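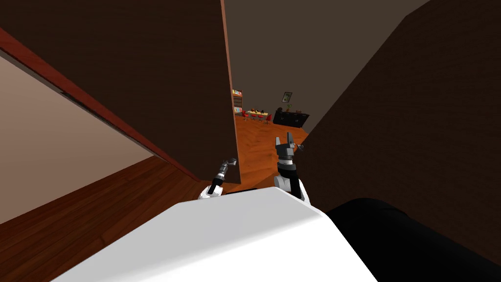 Notebook / Screening room

June, after lunch. Ran the first reel of Otus right through with Youssra Radwan and I'm still humming the title song! The second half drags a bit – the wedding number goes on for ever – but the sound is miles better than it was on Gurkus.

Subtitle file has 1301 lines now. Laurențiu Coman has checked 651 of them and wants the songs left until last (fine by me, they're murder to time).

Troltico are asking for 100 posters and 2000 flyers before the opening. I said yes to the posters and went quiet on the flyers. Must ring Mishra about the trailer – they've still got the old cut.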